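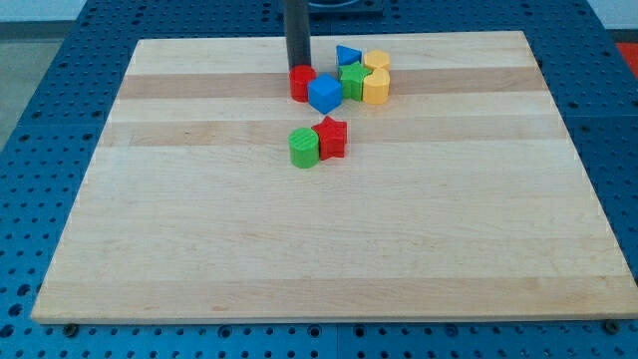 How much should a small shop set aside for a first robot arm, beyond the price of the arm itself?
Plan on close to the same again. Grippers, mounting, cabling, guarding and somebody's hours all land on the bill, and the quote covers very little of that.

I learned this doing our budget over the weekend. The Prelaleo quote looked so friendly! Then I got to page 2, where the spare finger set is extra and so is the shipping crate (the crate!!).

Our numbers so far, for anyone in the same boat: $1821 for the gripper, $92 a month for the support plan, and over $100 just for bolts and brackets. I had bolts down as zero – oops.

Baird came in lower on the gripper but wants payment up front, and Lendness only does leasing. Still waiting on Mikomari, who were supposed to call Friday.

Jagadeesh Sastry told me to put the training days on their own line so they don't get squeezed out when the total looks scary. Doing that tonight.

Oh, and ask what a replacement fingertip costs before you sign anything. I asked three sellers and only one had the price handy.

Order has to go in by March – so if you've bought from any of these folks, please tell me how the delivery times really were!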